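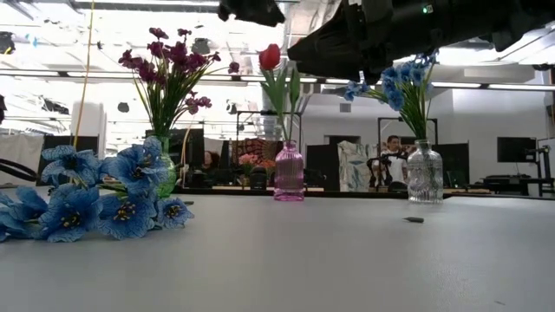

The flower-arranging cell at Zastden's Pralcombe workshop, with artificial stems in glass vases.

Home News Software Hardware Events Contact

Zastden releases grasp planner for thin stems and clear glass

09/04/2021 | By Nima Mousavi
2 min read

Zastden has released a new version of Prelludell, its planning software for robot arms, with a module for handling thin, flexible objects placed close to transparent ones.

The module, called Ayala, was developed at the company's Pralcombe site using artificial flowers and glass vases. Depth sensors often return gaps or false readings on clear glass, and a planner working from that data can send a gripper straight through a vase it has not registered.

Ayala keeps a separate estimate of where glass is likely to be and treats those areas as occupied until a second view says otherwise. Stems are modelled as bending curves, so the planner can allow light contact with leaves while keeping the fingers clear of the blooms.

Zastden said the module was tuned on 978 recorded attempts and then checked on a further 264 that the developers had not seen. It has not published success rates – those will follow in a technical note in December.

"Most of the work went into the approach path," said Anayeli Cuevas, who leads the planning team. "Closing on a stem is fairly easy once you get there without knocking the next vase."

Planning a single pick takes up to 9 seconds on a standard workstation, which Cuevas said was still too slow for customers running a line.

Existing Prelludell users can download Ayala at no extra charge. It needs two calibrated depth cameras.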